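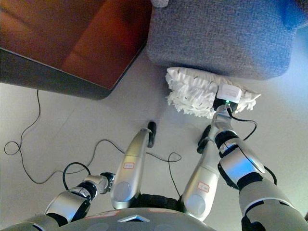
Why is there dust under our sofa again when we only mopped yesterday, Haziq Pangaribuan wants to know, and does it come up through the floor?

Great question, Haziq! I used to think something like that too. When I was six I was sure dust was made by the sofa, the way a sheep makes wool. I was a tiny bit right, and we'll get to that.

First, what is dust? It's a mix, like soup. Every home has its own recipe. Mine has bits of fluff from my sweaters, crumbs of dried mud that came in on my boots, pollen from the trees outside, cat hair, and very small flakes of skin. Yes, skin! Yours is always growing new layers underneath, and the old outside layer comes off in flakes so small you mostly can't see them. It doesn't hurt and you don't have to do anything about it. (My nephew went around looking at his elbows for a week after I told him.)

So dust doesn't come up through the floor. A lot of it comes down from the air. The smallest bits are so light that they float for hours. You can catch them at it if the sun comes through your window in a stripe. All those sparkly specks drifting around are dust, and they were there before the sun came in. You just couldn't see them.

Now for the sofa. Fabric is made of threads, and threads are made of even thinner hairs called fibers. When you sit down, wriggle, or jump on the cushions (I'm not telling), the fibers rub together and some of them snap off. So a sofa does make a little bit of dust, and I'd like my six-year-old self to know that.

Then there's the question of why it ends up underneath. Air in a room is always moving. You walk past and it swirls. A door opens and it whooshes. Out in the middle of the floor the dust keeps getting pushed along, and it slides until it reaches a spot where the air is calm. Under the sofa is calm. So is the corner behind the door, and the floor around table legs. Once a few hairs are lying there they tangle up and catch more fluff, and now you have a dust bunny. In Mudgway, where I grew up, my grandma called them slut's wool, which is a very old name, but she stopped when my mother gave her a look, so let's stick with bunnies.

How do you get them out? You could use a broom, but a broom is a bit rough with dust. It flicks the light bits up in the air, they float around, and down they come again after you've put the broom away. A fringed mop or duster is gentler. All those loose strands have lots and lots of surface, and the dust gets caught in between them. 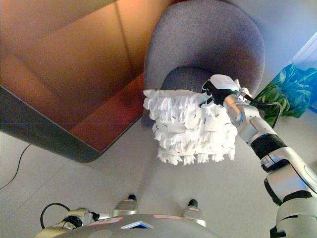
Some cloths and mops are made of microfiber, and that word tells you what's going on. Micro means very small. The fibers are a lot thinner than the hair on your head, so there are plenty of tiny gaps for specks to get stuck in. Rubbing helps as well. Have you ever rubbed a balloon on your hair and made it stick to the wall? That's static electricity. A dry duster can pick up a little static as it brushes over things, and then light bits of fluff jump on and cling.

You do have to go slowly, though. If you wave a duster around like a flag, everything you caught flies off again. I know this from experience. Push it along gently, go right up to the edge of the furniture, and do the high places before the low ones. When you've finished, shake it outdoors – and check which way the wind is blowing first!

Would you like to watch dust arrive? Try this one. You need a grown-up who doesn't mind, a piece of dark card, and a coin.

Put the card somewhere flat where it won't be bumped. The top of a bookcase is good. Lay the coin in the middle and leave it all alone for two weeks. No peeking with your fingers. Then lift the coin straight up and look at the card from the side, with your eyes down low. Can you see a round patch that's darker than the rest?

Heather Menzies tried it with one card on a bookcase and another under her bed, and hers didn't come out the same at all. I won't say which was dustier. If you have a magnifying glass, have a look at what landed. Blue fluff might be from a blanket. Long thin bits are probably hair. Straight short ones could be the dog.

Haziq, if you do the experiment under your own sofa, ask everyone to leave the mop in the closet until you've had your look. I'd love to hear what color your bunnies are. Mine are mostly gray, with some orange from the cat.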